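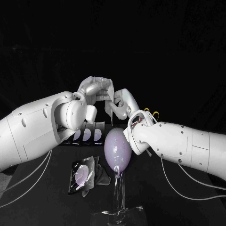

Notebook, open day at Plillonby, March

Reading time: 3 min

Writing this up on the train home while it's still in my head, so forgive the order. We got there a bit after 9, signed in, got the coffee (bad) and the badge (fine), and went straight through to the Nallness bench because I wanted to see the two-arm setup before the crowd got to it. Good call! By 10:30 there must have been around 40 people in that room and you couldn't get near anything.

The bit I cared about was the cloth handling. Both hands up over the table, fingers pinching the same gray cloth between them and the rest of it hanging down in folds. We've been fighting with exactly this for months -- our two-finger grippers either bunch the fabric or lose the edge, and then somebody has to reach in. With proper fingers you get to choose where along the edge you hold it, and the two hands can come in really close to each other without the wrists fighting for room. I'd like to try our handover with the hands that high up. We always do it practically on the tabletop and I'm not sure why anymore.

They'd put a lavender balloon on a little clear stand right under the hands, and I love that as a test piece. It's soft, it's shiny, and it's cheap to replace if you squash it. The packets with the lavender discs are a nice choice too, with that glossy front. Our camera hates glossy film. I asked how they deal with reflections and got a long answer about lighting that I only half wrote down: black cloth at the back, dark table, keep the lamps off to the sides. We could do the backdrop tomorrow, there's a roll of black stuff in the store.

Cables: theirs hang in loose loops under the arms, white, plenty of slack. Ours are tied so tight that joint 6 complains at the end of its travel. Must redo that. Also noticed the wrist housing has a cutout with the wiring right there, so you could get a finger in without taking the whole shell off. Jealous.

Then the Kalau talk, which ran long. Main number I kept was 76 tries per shift on their folding task before they stop and recalibrate. I didn't catch how they count a failed grasp, so don't quote that to anyone until I've written to them. Van Rooij had 2 tables of sensors and a very good poster on fingertip wear -- I've got the handout, it's in my bag, ask me for it.

To do:
- black backdrop on bench 2
- slack in the cables, both arms
- buy balloons (any color, get spares)
- email Kalau re: failed grasps
- handover test, start high and work down

Train's pulling in, rest of the notes are on the back of the handout.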